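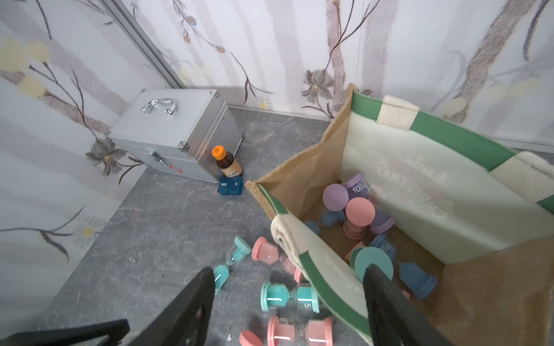 Sand timers, storage and sorting, April

Moved the timers out of the drawer and into the jute Christmas bag. The drawer at Rirlow sticks and the end caps were getting caught in the runner. With the bag standing up and open they go in easily, but the smaller ones slide under the rest and you have to tip some out to find the one you want. A few are on the marble next to the bag, teal and pink, and the lavender 10 is in with the others.

Minutes are printed on the caps. White print on the teal and pink is readable at arm's length. I would still sort by color first and read the number second.

Bag by itself is 265 g on the bench scale. Put 1000 g of rice in it to see if the handle stitching would take it, then 2000 g. No pulled threads at either. The cotton handles are longer than they need to be for this job and flop over the mouth, so fold them to the outside before loading.

The aluminum case stays where it is against the wallpaper, with the brown bottle and the blue pill organizer beside it. Neither of those belongs to this job. Please don't put timers in the case, the lid gets closed on them.

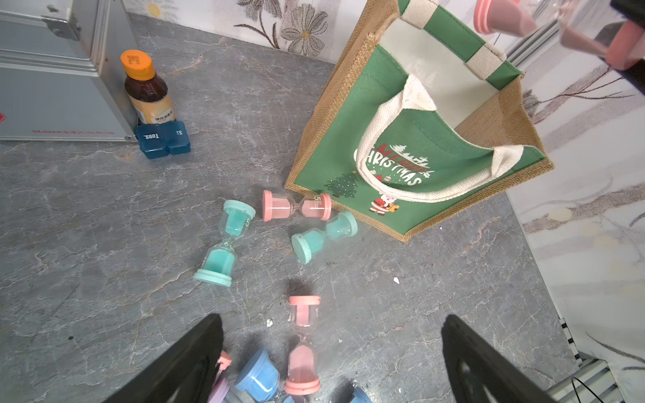
Does it matter if the timers are stored lying down?
It makes no difference to the timing as long as all the sand is run to one end before starting. A timer picked up off its side usually has some sand in both bulbs. Stand it up, let it run out, then flip and start.

Ran one of the pink 5s against the phone clock after a night on its side. First run after settling was 4 min 52, second was 4 min 55. Good enough for steeping and for the Toma warm-up drills. Do not use them for the Imia adhesive, that needs the digital one.

Tipping the bag over is quicker than digging. Lay it on its side with the mouth pointing at clear space and the timers can be spread out by hand. The burlap sheds a little, and the hem along the bottom is starting to fray.

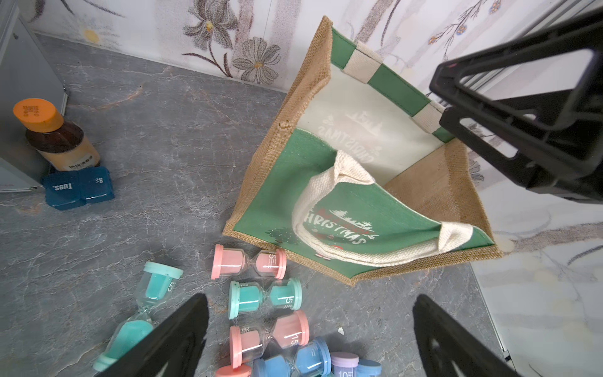
To do

Trim the frayed hem and run a line of glue along it.
Wipe burlap dust off the bulbs before they go back in.
Ask Clisitz if they still sell the divided insert, the 25 cm one. Measure the bag first.
Check the 10 against the clock, same method as the 5.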